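打印本页 | 用电子邮件发送 | 新闻中心首页

Kirkance 推出 Zellance 桌面操作训练套件,八月起接受订购

面向高校实验室和中小型集成商,含双桌工作台、道具箱、录制软件及远程支持

Kirkance 今天宣布,旗下桌面操作训练套件 Zellance 将于八月开放订购。该套件供机器人团队在室内搭建家居类操作任务,录制示教数据,并在同一套布置下反复测试控制策略。首批供货对象为高校实验室、职业院校和中小型系统集成商。

Zellance 由四部分组成:可拼接的白色工作台面、立杆与夹具、一箱日常物品道具,以及名为 Maria 的录制与回放软件。套件不含机械臂。Kirkance 表示,多数客户手里已有设备,真正花时间的是把桌子、物品和相机位置固定下来,并保证下一次还能摆回原样。

“我们走访过的实验室,桌上的东西大多是从厨房和玩具店临时凑来的,”Kirkance 产品负责人 Bianca Pop 说,“东西本身没有问题,问题是换一个学期、换一个学生,就没有人知道原来摆在哪里。Zellance 把物品编了号,把位置记进了文件。”

道具箱共有 265 件物品,分为厨房小家电、餐具、仿真果蔬、毛绒玩具、收纳容器和五金杂件 6 类。每件物品在 Maria 软件中都有对应条目,包括尺寸、重量和建议抓取方式。物品按易损程度分级,毛绒类和编织类可以单独补购,不必更换整箱。

箱中保留了相当数量形状不规则、表面柔软或容易滚动的物品。据 Kirkance 介绍,试用阶段有用户提出,只用方块和圆柱训练出来的策略,放到普通家庭物品上往往表现不稳定。研发团队因此调整了配比,增加了圆角外壳的家电、带叶片的毛绒玩具和开口较浅的篮子。

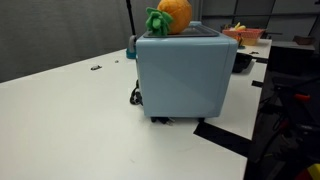
工作台面采用双桌方案,两张台面可以并排,也可以错开一定角度,以便机械臂在两个工作区之间搬运物品。台面允许粘贴黑色定位胶带,胶带可撕除。用户若更改台面夹角,需要在 Maria 中重新执行一次标定,耗时取决于相机数量。

负责硬件设计的 Marius Matei 介绍,立杆底部的夹具经过三次改版。早期版本夹紧力不足,机械臂快速运动时相机会有轻微晃动,录下的数据需要剔除。现行版本加宽了夹口,并在套件中附带一把专用扳手。线缆管理部分目前仍由用户自行处理,Kirkance 计划在后续版本中提供走线槽。

Maria 软件可同步记录关节状态、夹爪开合和多路视频,并将每次录制与当时的物品清单绑定。用户可以在清单中写明物品的起始位置,例如“毛绒菠萝置于小烤箱顶部”或“香蕉放入篮中”,软件会在下一次录制开始前给出摆放提示。软件支持本地运行,默认不上传任何数据。需要多人协作的团队可以另行开通共享存储。

在正式发布之前,Zellance 在 Lazăr 实验室进行了 18 周的试用。试用期间共完成 1691 次有效录制,任务包括把物品从台面移入容器、将容器移到另一张台面、从家电顶部取下软质物品,以及在较拥挤的布置中抓取指定物品。试用团队同时记录了失败的录制,这部分数据将作为附件提供给订购用户,供其参考。

Lazăr 实验室工程师 Maricica Sima 参与了全部试用工作。“最有用的是回放功能,”她说,“以前两个人对同一个任务的理解不一样,录出来的数据放在一起用不了。现在先看一遍回放,再按清单摆好,分歧少了很多。”她也提到,道具箱的分层托盘在频繁取放时不够顺手,团队后来改用敞口货架存放常用物品。Kirkance 已将这一意见列入改进计划。

试用中还发现,浅色家电放在白色台面上时,部分视觉模型对物品边缘的判断不够准确。Kirkance 没有因此更换台面颜色,而是在软件中增加了曝光检查,录制前会提示画面是否过亮。需要深色台面的用户可以在订购时备注,交货时间会相应延长。

在安全方面,套件中的家电类道具仅作为抓取和搬运对象使用,Kirkance 要求用户在训练过程中不得接通其电源。台面在出厂前经过承重测试,但机械臂底座应安装在独立的支架上,不应直接固定在台面上。安装说明中列有推荐的间距和急停按钮位置,用户仍需按照所在机构的规定完成风险评估。

Zellance 提供两种配置。基础配置包含单张台面、半箱道具和 Maria 软件的单机授权,适合教学使用。完整配置包含双桌台面、整箱道具、全部立杆夹具和三个授权。已购买基础配置的用户可以在一年内补差价升级。两种配置均附带远程安装指导,由 Kirkance 技术支持团队按预约提供。

Kirkance 商务经理 Darius Avram 表示,教育机构可申请优惠价格,申请时需提交课程或项目说明。海外订单由代理商 Lewis Gourlay 的团队统一处理,运费和关税另计。中文版安装手册与软件界面将随首批产品一同提供。

八月期间,Kirkance 将开放线上演示,内容包括台面拼接、相机标定和一次完整的录制流程。演示名额有限,已提交订购意向的机构优先安排。

关于 Kirkance

Kirkance 从事机器人研发辅助设备的设计与销售,产品包括工作台、夹具、道具和数据录制软件,客户以实验室和系统集成商为主。

媒体联系人:Darius Avram,Kirkance 商务部

打印本页 | 用电子邮件发送

相关新闻
Maria 录制软件更新:新增曝光检查与物品清单导出
Kirkance 与 Lazăr 实验室延长试用合作
毛绒类与编织类道具开放单独补购
Zellance 安装手册中文版征求意见

本网站使用 Cookie 以保证页面正常运行并统计访问情况。继续浏览即表示您同意我们的 Cookie 政策。 接受 | 管理设置

订阅 Kirkance 新闻邮件,每月一期,可随时退订。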